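Sociedad | Barrio y asociaciones

Laketti reúne 700 paquetes de alimentos para familias del barrio

La asociación Laketti cerró el 2022-09-10 su recogida de alimentos, abierta desde agosto en el local de la calle Hillano. Según la entidad, se han reunido 700 paquetes, entre aperitivos, galletas y conservas.

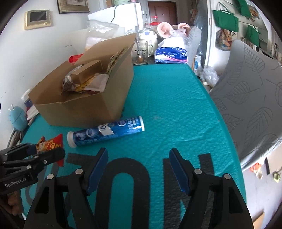 Una caja de cartón con paquetes, sobre la mesa del local.

El reparto empezará la próxima semana y llegará a unas 90 familias. «Faltan cajas medianas y cinta de embalar», señaló Kiros Workneh, coordinador de la recogida. La tienda Kahsay ha aportado 2000 euros para productos frescos.

Contacto | Aviso legal | Volver arriba

Usamos cookies propias y de terceros. Aceptar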